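How to Set Up a Desktop PC Assembly Task for Two Robot Arms

Posted September 21, 2024 by Babak Rahimi

People ask whether a robot can put a computer together yet. The short answer is that it can do parts of the job if you prepare the bench well, and this page covers the preparation. It assumes you already have two arms, a parallel gripper and some way of driving them, either by script or by hand controller. If you're still choosing arms, read Ursina Lehner's buying notes first.

Pick the computer

Use an office desktop with tool-free parts. Colored latches and plastic drive carriers save a lot of trouble, and screws cost you most of a week. Leave screwdriving for a later project.

Take the side panel off and lay the case down with the opening facing up. Remove the processor, the memory module you plan to install and the hard drive with its carrier. Leave the power supply and the board where they are.

Lay out the parts

Every loose part needs a fixed home beside the case. We model a holder for each one and put them all on a single flat tray, so the whole set can be lifted off and put back in the same spot.
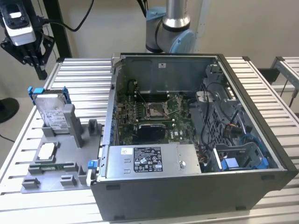 Bench layout: case on its side, fixture tray to the left with the drive, processor and memory module.

A few rules for the tray:

Stand the hard drive up in its carrier so the fingers can close on it from above.

Put the processor in a shallow nest. It should lift straight up with no side pressure.

Hold the memory module on edge between slotted blocks. Make the slots slightly loose. If they grip, the arm drags the tray along with the part.

Leave finger room around each part. Open the gripper fully over every holder and check it before you commit to the layout. Marin Todorova printed our first tray with the holders too close together and we had to throw it out.

Fix the positions

Slatted aluminum benches are good for this because you can bolt a stop anywhere along a slat. Put stops against two sides of the case. Do the same for the tray. Then teach one reference point on each and save them under names you will still understand in October.

Run the arms at low speed while you teach. I keep ours at 70 millimeters per second and don't raise it until a full sequence has run clean.

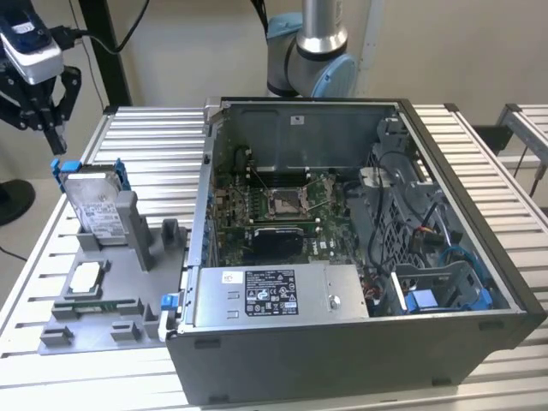 Next, decide the order. Ours is processor, memory, hard drive. The processor goes first because the socket is easiest to reach while the drive bay is still open, and a long carrier sticking out of the bay gets in the way of the wrist.

The processor

Open the retention lever yourself for the early runs. Lowering a chip into a socket is a position problem, and you can get it right with careful teaching. Working the lever is a force problem. Treat them as two separate tasks. Use a dead board, too. Contact pins bend easily, and a socket with bent pins is scrap.

The memory

Open the end clips, line up the notch and press evenly. A gripper holding the module at its center tends to push one end in first. We have had better results pressing one end, then the other, with closed fingers. Stop when the clips snap up. If your arm has no force sensing, set a depth limit and check by eye.

The hard drive

This is the part that looks easy. The carrier has to meet the rails square, and the bay hides the last stretch from most fixed cameras — a wrist camera helps a lot. Tie back any cable that crosses the opening. A loose one will catch on a finger sooner or later.

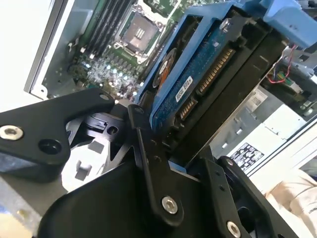 Approach the bay slowly, let the carrier touch the rails, then ease off the grip a little so it can settle before the push. Jacinto Arriaga suggested that and it fixed most of our jams.

Can it do the whole job?

With fixed parts and a taught sequence, yes for the drive, mostly for the memory, and sometimes for the processor. Plugging in cables is still beyond our setup. A wire never lies the same way twice, and the connector is often under something else. A person at the same bench is faster at all of it.

Log every attempt, including the bad ones. Plan on 200 runs before you trust a success rate.

Next page: Teaching the lever and the end clips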